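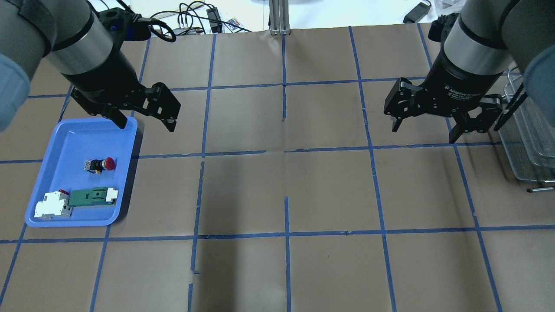 How to sort a big box of family photos (without losing the will)

Quick one, typed up in between other things. My aunt Shirley Landry handed over her lot in September, 2100 prints, a few negs, school photos, three of somebody's car. Have done it all now bar the writing up. Notes below for my cousins who've got the other boxes, and anyone else who lands here.

What you need

A table you can leave set up. Kitchen table no good unless you eat on your lap.
Tape, low tack. Painter's tape or washi. Not parcel tape, you'll take the varnish off.
Soft pencil, 4B or softer. No biro on the backs, ever.
Sticky notes.
Paper envelopes, the bigger the better. Plain ones, acid free if you can get them.
Shoeboxes to start with. Proper boxes later.
Clean dry hands. Cotton gloves if you like, I found them clumsy and went without for prints. Did wear them for negs.
A lamp that moves.

Before you touch anything

Take a phone picture of the box as it came, lid off, then each layer as you go down. Sounds daft. But the order things were put in is sometimes the only clue you've got. Shirley's had a whole holiday sat together in one lump with no writing on any of it, and it was only the one print at the bottom with a hotel sign that gave it away. If I'd tipped the lot out I'd never have known.

So don't tip it out.

Anything in its original shop envelope, leave it in there. The envelope often has a date, or a name, or at least the chemist's. Anything in an album, leave in the album for now. Albums are a seperate job.

Mark out the table

Tape a grid straight onto the top. Big squares, bigger than you think, you want room for a pile and a sticky note and your hand. Run the long lines first, edge to edge, then the short ones across. Don't measure, eye it.

One square per decade is the usual advice. Didn't work for me, I kept getting stuck on whether a cardigan was 1960s or 1970s. Did it by house instead. Everyone in our family remembers where they were living, hardly any of them can tell you the year. So: Nan's, the flat, Stenley Road, the bungalow, and so on. Then a square for holidays, one for weddings, one for school and one for don't know. Don't know will be the biggest. Fine.

Sticky note goes on the table, NOT on the photo. The glue stays behind even when you think it hasn't.

First pass

Fast. A couple of seconds each. Pick up, look, put down in a square. No reading letters, no ringing your mum. If you stop to look properly you will be there till Christmas.

Set a timer. I did an hour before tea most days and a long go on a Saturday morning. After an hour you start putting everything in don't know anyway.

Face up, all the same way round. Don't let the piles get tall or they slide.

Duplicates: keep them together, clip nothing, no rubber bands (they rot, and they mark). Fold a bit of paper round the pair.

Stuck together ones: leave. Do not peel. Put them in an envelope marked STUCK and deal with them another day. I pulled two apart early on and took Grandad's face off one of them. Still cross about it.

Smelly or mouldy ones: out of the room. Bag on their own, well away from the rest, wash hands.

Second pass

Now one square at a time. Put the others away in shoeboxes first, label on the end of each box so you can read it stacked.

Turn every print over. Look for:

writing, obviously
a stamp from the lab, sometimes with a month and year
a printed number, which might match a strip of negatives
paper maker's name, repeated across the back on a slant

Same border and same paper usually means same film. White border with a date in the margin, lovely, but that's when it was printed. Could have sat in the camera for ages. We had one marked August that was plainly Christmas dinner, hats and all.

Then clues in the picture. Cars, wallpaper, school ties, which dog. The dog is the best one. If you can make a list of family pets with rough years, do that before anything else. Same goes for cars and front doors.

Put matches side by side. Same frock, same day, probably. Once you've got a run, pencil the lot.

Writing on the backs

Hard flat surface, photo face down on clean paper. Soft pencil, light hand, near the edge so it can't press through a face. Shiny backs won't take pencil, so write on the envelope instead and number it.

Put full names. "Mum" is no use to whoever gets this after you. Surname, place, year or near enough. If you're guessing put a question mark. I mean it about the question mark, my Uncle Delwyn (Delwyn Brunton, if we're doing full names) wrote everything in capitals as if it was gospel and half of it's wrong.

Asking people

Don't send the whole don't know pile round the family. They'll look at four and give up. Pick 9, send those, wait. Then another 9. Ask a proper question with each: whose kitchen is this, who's the lady on the left.

Better in person if you can. Took a small stack over to Setsuko Ichikawa, who lived next door to Nan for years, and she named 74 in one afternoon, plus which ones weren't speaking. Record it on your phone (ask first). You won't write quick enough.

What to chuck

Harder than it sounds. I got rid of:

blurs, proper blurs with no faces
thumbs
landscapes with no one in and nothing written on
the fourth and fifth go at the same group, unless somebody's different
sea

Kept one sea.

Don't bin on the first pass. Make a pile, leave it a week, look again. Offer it round before it goes. Somebody always wants the car.

Storing

Prints upright in boxes, like a card index, snug enough that they don't flop. Not so tight you have to pull. Box in a cupboard indoors, off the floor, not against an outside wall. Not the loft. Not the garage. Not under the sink, Shirley.

Negs in thier own sleeves, seperate box, different room if you can manage it.

Index card at the front of each box. Just what's in it and who helped.

Getting the tape off

Slowly, pulled back low along the table. If it's been down for weeks, warm it with a hairdryer first. Any sticky left, drop of cooking oil, leave it a minute, wipe, then washing up liquid. Move the photos out of the room before you get the oil out.

Scanning is another page, will do that when I've got the scanner back off my brother. Settings I used are written down somewhere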